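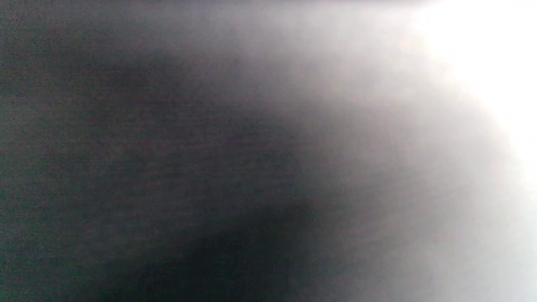
*Dark grey on the left, white glare top right, from the gripper camera.*

So I finally got to the Droline open day! I'd missed the February one with a cold and had been sulking about it ever since, so on 27th August I caught the early train, ate a terrible muffin, and was at the door before they'd put the sign out.

Most people went straight for the demo floor (fair enough, there were free pens) but I'd come for the software talk upstairs. Bergþóra Riis runs the perception side and she had a big screen with recorded camera streams down one side and the planner's log down the other. You could scrub back and forth and see what the planner believed at each moment, and I would happily have sat there all day with a sandwich.

Their stack is in two halves. Plonar does the planning, and Santoso is the bit that looks at every camera image and decides how much to trust it. The image at the top is a lovely test for that second half, all blur and soft gradients, with the corner blown out to pure white and not one edge to hang on to. I'd have guessed you just bin a picture like that. Santoso keeps it, marks it as low confidence, and Plonar carries on with its last good estimate plus whatever the joint encoders say. If it gets 4 of those in a row it slows the arm right down, and after that it backs off along the path it came in on.

I asked why they didn't just threshold on sharpness and call it a day. She laughed and said they'd tried! A plain tabletop scores as blurry too, so the arm kept backing away from perfectly good tables. Now they check exposure and texture separately, and the cutoffs live in a config file you can change without rebuilding anything. I'm stealing that for my own little hobby arm, where every number is currently buried in the code in places I can't remember.

The regression set was my other favourite. It's 1,415 short clips, replayed overnight after each change, and any clip where the planner picks a different action gets flagged for a person to look at. There's a colour-coded page for it, which made me very jealous.

Lowlights: the Flitness stand had a queue of 200 and I gave up on it, and the upstairs room was boiling. The coffee was good though. Bergþóra said the slides will go up once she's fixed a wrong axis on one of the latency plots (it said 600 seconds, should be milliseconds), so I'll add a link when they do.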